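Hikberg Hall Table Project: What We Learned About Setting Up a Shared Game Table

Spring term report, Design for Everyday Spaces

So my project ended up being about a table. I know that sounds small, and when I told my roommate she laughed at me, but after a whole semester with it I have a lot to say! The table is in the common room on the second floor of Hikberg Hall, and before we started it was the place where people dropped their mail and coats and half a sandwich. Darren Rudd (my project partner) and I wanted to turn it into a spot where you could sit down, play something short, and leave it ready for the next person.

We started in March with a survey. We slid a one-page sheet under every door on two floors and got 34 back, which we were pretty happy with. The main question was "What stops you from using the games in the common room?" and the answer that came up over and over was missing pieces. People open a box, find out the bag has split and half the checkers are gone, and put it back. The second most common answer was noise. Dice on a bare tabletop are loud, and the people who live right under the common room wrote some very heartfelt comments about it.

That gave us our two jobs: keep the pieces together, and make the table quieter.

For the pieces, we emptied every game in the closet onto the floor one Tuesday night and sorted them. It took 4 hours. We had 172 loose pieces that didn't match any box at all, including a bunch of wooden pegs that we still can't explain (if you know what game has short pegs with a groove around the top, please write to me). Darren sorted by color and I sorted by shape, and we spent way too long arguing over which way was better before we noticed we had just made the same piles twice.

For the noise, we tried three kinds of covering. A bath towel was the quietest but the pieces fell over on it. Felt was good but it picked up crumbs and hair like crazy, and after a week it looked awful. A flat mat won. It stays put, you can wipe it, and a pawn will stand up on it.
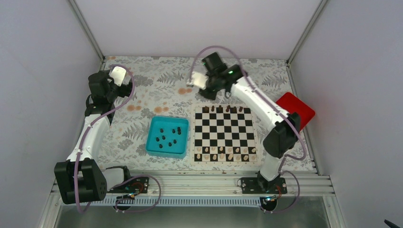 Picking the pattern turned into its own little debate. I wanted something plain, on the theory that a busy background makes small pieces hard to find, and Darren said a plain one would look like an office and people would go right back to putting their coats on it. We went with gray fern leaves and little orange flowers on white, and I have to admit he was right about how it feels to sit down at. The open turquoise tray in the middle was my idea, though! The walls are raised, so it can hold the pieces you aren't using, and the color is strong enough that you don't lose it against all those leaves. In our notes we call it the Nimri, after the dorm at the other end of the quad, where Darren first saw people doing the same thing with a baking dish.

We ran the table for two weeks and left a notebook next to the closet for comments. Most of them were nice. Tarek Obeidat, who is the resident advisor on our floor, wrote that he had played more chess in those two weeks than in the three years before, and also that he had lost all of it. A couple of people said the tray was in the way if you wanted to lay out a really big board, and they have a point. One person only wrote "more snacks."

The part that didn't go well was the labels. We printed a card for each game with a list of what should be in the box, and the idea was that you would check the list when you put the game away. Almost no one did. I watched from the couch a few evenings (yes, I told people I was watching) and everybody just scooped up whatever was on the table and shut the lid. If I did it again I would skip the list and tape a photo of the full set inside the lid, because you can check that at a glance.

We also did a second survey at the end, with the same question, and we got some 34 sheets back again, though a few were blank on one side so I'm not sure all of them should count. Missing pieces dropped to third place. Noise was still on there, but now people were complaining about the chairs. Darren wants to try tennis balls on the chair legs, and the Lurley and Tasholm dorms have both asked for our closet list so they can sort their own games over the summer.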